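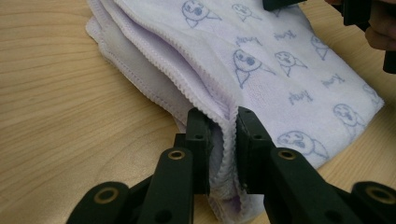

Slide 1. Title
Wait for people to sit down. Say the talk runs 40 minutes with questions at the end.

Topic is the Bresier bell, the church bell people say rings from the bottom of the reservoir when the weather is about to turn. I grew up hearing it from my grandmother. I have never heard the bell.

Slide 2. The story as usually told
The village of Bresier was flooded when the Virk dam was closed. The bell was too heavy to move and went under with the tower. On still nights before a storm it rings, and whoever counts nine strokes should stay off the water the next day.

Mention that the number changes. On the Nikero side of the lake they say 12. Ask if anyone in the room was told a different number.

Slide 3. What was in the village
61 houses, one church, one mill. Point to the church on the map, then the road to Nikero, which still runs down into the water at the boat ramp.

The parish inventory lists two bells. Both were taken down before the flooding and one was sold for scrap. The other went to the church in Nikero and hangs there now. So the tower was empty when the water came up. Pause here, people usually want to talk.

Slide 4. Older versions
The story is older than the dam. A schoolteacher's notebook in the county archive has nearly the same tale about a pond above the mill — the bell slides off a cart, the driver swears at it, the pond keeps it. No storm warning in that one. Read the short passage aloud. Go slowly, the spelling is odd.

My view is that the pond story moved to the lake when the pond was covered. I can't prove that.

Slide 5. Reports
Three kinds: fishermen, campers at the Stidix landing, and people driving over the dam late. The fishermen mostly describe one dull note. The campers describe a full peal. Most reports come in October, when the water is low.

Play the recording from the landing. Check volume first. It is 20 seconds long and the sound is near the end. I think it is the chain on the old float line knocking against the pipe. Others disagree — say so.

Slide 6. Sound over water
Cool air near the surface bends sound down, so the Nikero bell can carry a long way on a calm evening. Keep this short. Skip if behind.

Slide 7. Where it stands now
The boat ramp has a sign with the nine-stroke version, so that is the one children learn. I would like to collect the others while people still remember them. Sheets are on the back table, pens too.

Questions. Lights up. Repeat each question for the back rows.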